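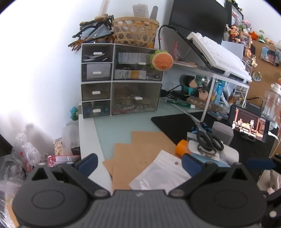

How a robot learns to pick things up

You can pick up a pair of scissors without thinking about it. A robot can't. Someone has to show it how, many times over.

At the Trodanach after-school robot club, the children do the showing. They use a gripper, a tool you hold in your hand. It has two fingers that open and close, a bit like kitchen tongs, and a camera that records what the fingers are doing.

Say the job is to pick up a plastic bag. You move the gripper to the bag, close the fingers, lift it and put it down somewhere else. That is called a demonstration. Then you do it again, with the bag in a new spot.

Each club member records 40 demonstrations in a term. The club's collection has now reached 2,000. A computer program looks for patterns in all of them – where the fingers go, and when they close.

Liudmyla Polishchuk runs the club. She asks everyone to work on ordinary, untidy desks. Real homes have toys, cables and bottles in them, and a robot has to cope with those too.

Soft things are the hardest. A bag changes shape when you squeeze it, but a box stays the same.

Try it yourself: pick up a sheet of paper using two pencils as fingers. Go slowly.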